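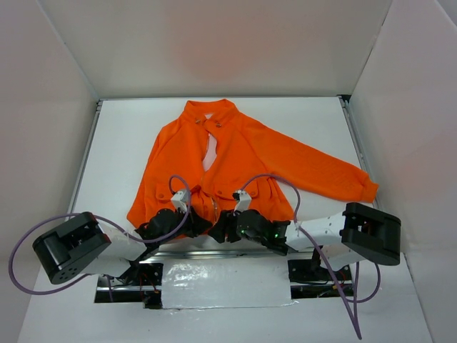

Letter No. 70

9 Feb 2019

Walking to the lighthouse when the season is wrong

I have lived in Iltport for four winters now and I still walk to the lighthouse at the wrong time of the year. My neighbours go in June, like sensible people, with sandwiches and children. I go in the dark months, when the café at the car park is shut and the wind comes straight over the water and pushes on your teeth.

I come from a country with no coast. I had seen the sea two times before I moved, both times on holiday, both times blue. The sea of Iltport in winter is the colour of dishwater, and for the first year I was a little offended by it. Then I began to walk beside it and we became used to each other.

The path starts behind the fish market. You pass the boat sheds, then a gate that you must lift a little before it opens, and after the gate there are no more houses. The sign says 3000 metres to the lighthouse. I believe the person who made this sign measured on a map with a ruler, for the path goes in and out with every small bay and my legs say something different. On a calm morning I need less than an hour. On Tuesday's kind of weather, as my landlady calls any bad day, I need much more, and sometimes I turn around at the stone bench and tell at home that I went all the way.

The lighthouse was built in 1806 and is not very tall. There was another tower before, made of timber, and it burned. In the small museum at the harbour there is a drawing of the fire by someone who clearly enjoyed drawing fire. The keeper's house beside the tower is now closed with boards, and there is always talk that somebody will make a guesthouse from it. I hope it will happen and I also hope it will not, if I may have both.

About clothes, as three of you wrote to me after the last letter and asked. I wear wool next to the skin, then a thin jumper, then a jacket with a collar that stands up. The collar is the most important part, in my opinion. A hood is good for rain but in wind it makes so much noise that I can't hear the birds, or a bicycle behind me. I also like a strong colour. In fog a grey coat disappears completely, and on this path there are hunters in the autumn. Orange is a colour I would never have chosen when I was young. My mother said it was for road workers and fruit.
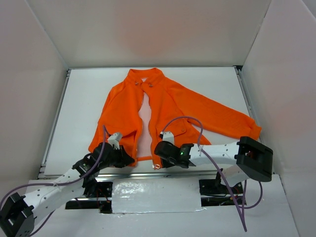
Orange jacket with the zip open.

And please take gloves, two pairs, one thin and one thick. I learned this in my second winter when I took off my only pair to eat a boiled egg and one glove went to sea. I walked back with one hand in my sleeve and the egg was not even good.

There is another walk I want to tell about, which I did for the first time last month. You take the bus from Iltport to Lü, where the bus turns around in front of the church and waits for the driver to finish his tea. Lü is a village with a long street and a name that visitors pronounce in many ways. I pronounced it wrong for a year. The lady in the post office corrected me each time, very kindly, and each time I thanked her and went home and practised it wrong again. My mouth did not want to make this sound. One day it came out by itself, when I was asking for stamps, and she gave me a little nod over the counter. I still think of this nod more than of my language certificate.

From Lü you follow the Sturnumska upstream. It is a small river, brown like tea, and in January there was ice along both sides and a dark moving stripe in the middle. The first part is on a farm road. Then comes a wooden bridge with a handrail on one side only, so going over I had the rail on the left and coming back I had it on the right, and I found that I am much braver with the rail on the left. After the bridge the path goes through birch forest. I met a dog there, and a long time later the owner of the dog, and the dog had been so polite that I had thought he was walking alone.

I had read that in spring up to 3000 geese stop on the wet fields past the forest. In January there were none. There was a hide for bird watchers with a bench inside and a notebook on a string, where people write what they saw. The last page said "nothing, but nice". I thought for a while about what I could add, and in the end I wrote "also nothing" and signed it. My pen was so cold it wrote only on the second try.

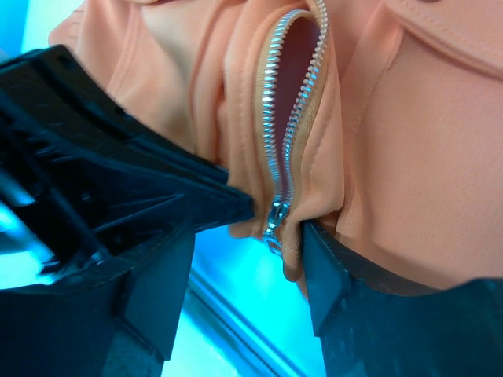 The way back to Lü always feels shorter to me, and on that day I was also hungry, which helps. I had one hour until the bus. In the main street there is a bakery called Arketti where they put the chairs very near to the oven wall, and if you come in from the cold your glasses become white at once and you must stand in the door like a fool until you can see the cakes. I took a bun with cardamom and then one more. They also make a pea soup, but it was finished. I asked at what time one should come for the soup and the girl said "before the others".

I should say something about the hill after the bird hide, for the map shows a viewpoint there. I didn't go up. The steps were covered with old ice, the kind that has melted and frozen many times, and I had no spikes with me. I bought spikes afterwards in Iltport, in the shop next to the pharmacy, and of course since that day we have only rain. They hang in the hallway by their rubber bands. My husband walked into them in the dark and said a word I had not taught him.

If the frost returns I will try the hill. The bus to Lü goes in the morning and comes back in the middle of the afternoon, so one must decide early, and it doesn't run at all on public holidays, whatever the paper at the stop says. For the lighthouse you need no bus. Just lift the gate before you push it, and close it well behind you, there are sheep on the other side now.

Next time I will write about my attempt to make the pea soup at home. I have already bought the wrong peas.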